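Search this site
Enter keywords
Go

Packing a pink box: what's going into ours this spring

19 May 2020
By the Stamen home page editor

Print this page | E-mail this to a friend
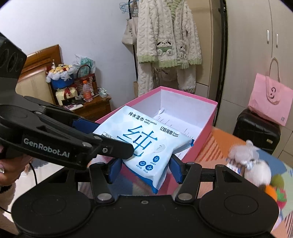 Pure water wipes and a pink box with a white inside, in the bedroom.

Well, the bedroom tidy-up has finally begun, and I've got the boxes to prove it! Regular readers of Stamen will know I've been threatening to do this since last August, when the wardrobe doors stopped closing properly and I started keeping spare bits and pieces in carrier bags on the floor.

The nudge came from the Varkbridge box swap, which has moved to doorstep collection for now. The idea is very simple. You fill a box with small useful things you've got too many of, you leave it out on your step, and it goes to another household in town that could do with them. The organisers are hoping for 400 boxes by the end of the month (a lot for a place our size, but people do seem to be clearing out every cupboard they own at the moment).

I've gone for a bright pink one, about as cheerful as a box can be, and wet wipes were top of my list. The packet in the photo is white and pale blue with Chinese writing on it and "Eager Health" in little letters, and it's a nice small size for a coat pocket or a handbag. Socks, hand cream, a pack of cards and a couple of paperbacks are on the list as well, if I can bear to part with the paperbacks.

A few things to know if you fancy joining in. Everything should be unopened or clean, and please don't put in any glass or anything that could leak. Keep the lid loose so the box can be checked at the Shehata shop, where they're all being stored in the back. Food is fine as long as it's in tins or sealed packets with plenty of date left on it. No medicines at all, please, even the ordinary ones.

Collections run along Gesutine Road first and then up the hill, and you'll get a card through the door with your morning on it. If you haven't got a box, Shehata has 100 flat ones to give away, one per house, and they fold up in a minute or two.

I'll be doing the bottom of the wardrobe next, so there may well be a second box from me. Mine goes out on the step before nine.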